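Wrist view drifts between teleoperated demos on a kitchen counter, policy reaches short

Last updated: August
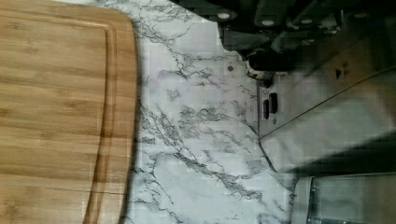
I am collecting teleoperated demonstrations for a counter-tidying task: pick up a cloth, wipe along the edge of the chopping board, put the cloth down on the board. The arm is a Musent six-axis with the stock parallel gripper, driven from a leader arm of the same geometry at half scale. There is one wrist camera and one fixed camera on a pole behind the operator. Recording is done with Dido at its default rate.

So far I have 51 usable episodes, which comes to 3,852 action chunks after trimming the idle parts at the start and end. Training loss looks normal. On the real arm the policy goes to the right area and then closes the gripper short of the cloth, nearly always on the side nearer the base. The error is a couple of centimetres. It does not get better with longer training.

Things I have checked:

- Joint encoders agree with the leader arm when both are held still.
- The gripper opens fully at the start of every episode.
- Replaying a recorded episode open loop, with the cloth on its tape mark, works on the first try and on repeats.
- Wrist and fixed camera streams both have the right number of images.

What I have noticed is that if I park the arm at the home pose and compare the first wrist image of an early episode with the first wrist image of a late one, they do not line up. The board edge has moved sideways in the picture by a visible amount. The board is on non-slip matting and I do not think it has moved. The camera bracket is the printed one, held by two screws.

Is a shift like that enough to explain the short reach, and do I have to throw the early episodes away? Collecting them took a long time and I would like to keep them if possible.

kustdale_bench

---

Janelle Aquino

Yes, it can explain it, but you have two possible faults and should separate them before deleting anything.

First, the bracket. A printed bracket with two screws will creep. The plastic relaxes under the screw heads and the camera rotates a little each time the cable is pulled. A small rotation at the wrist gives a large sideways movement of anything at counter distance. Test: put the arm at home, save a wrist image, run ten demos, go home again, save another. Do this without touching the board. If the edge moves, check the fixed camera over the same period. If the fixed camera shows the board in the same place, the bracket is your problem.

Secondly, the timing. Open-loop replay passing tells you that the recorded actions are good. It tells you nothing about whether the images are matched to the actions. Having the right number of images is also no help, as a stream can be complete and still late. In teleoperation the usual mistake is to store the leader position as the action and the follower position as the state, with images stamped on arrival at the computer. If the wrist camera is late by a few steps, the policy learns that the gripper should close while the picture still shows it approaching. On your task that comes out as closing short, on the side it approaches from. You say the error is nearly always towards the base, and the arm approaches from the base, so I would look at this before anything else.

To measure the delay, tape a printed grid to the counter, hold the leader still, then move it sharply sideways and stop. Find the step where the follower joints begin to move and the step where the wrist picture begins to move. Repeat it several times and take the median. On my own arm the gap was 4 steps until I changed the exposure setting. Automatic exposure in a dim kitchen will stretch the frame time, so fix the exposure and add a lamp.

If the delay is constant, you can correct the old episodes by shifting the image index and retraining. You lose a few steps at one end of each episode and nothing else. If it varies from episode to episode, you need a per-episode estimate. That can be got by correlating the joint speed with the amount of image motion. It is tedious but it does work on episodes with clear stops in them.

On the bracket: do not throw the early episodes away. If the rotation is small, keep them, fit a stiffer bracket, and add new demos with the camera in its final position. Then train on everything with small random shifts and rotations applied to the wrist view. If the early set is badly off, use it for pre-training only and finish on the new set.

One more point. Vary where the cloth starts. If it was always on the tape mark, the policy may be following the joint state and paying little attention to the camera. You can check this by covering the wrist lens during a run. If the behaviour hardly changes, none of the above will show up until you have more varied data.

---

umali_rig

Had the same thing. Metal bracket and thread lock fixed it. Also tie the camera cable to the forearm with a loop of slack before the last joint, otherwise it pulls every time the wrist turns past a quarter.

I wouldn't bother with rotations in the augmentation, shifts were enough for me.

---

tolland_p

Kitchens are awkward for this. Shiny surfaces change with the time of day and the wrist camera sees all of it. I draw the blinds and record under one lamp, same lamp for testing. Before you spend time on timing I would try hand guiding instead of the leader arm. Put the follower in gravity compensation and move it directly. You get no leader lag at all. The drawback is that your hand is in the fixed camera view for the whole episode, so you have to record the joint path first and then replay it with your hand out of the way to get clean images. It takes twice as long per demo. For a wiping task the contact also feels better by hand, as you can tell how hard you are pressing.

I have not used Dido so I can't say what it does with timestamps.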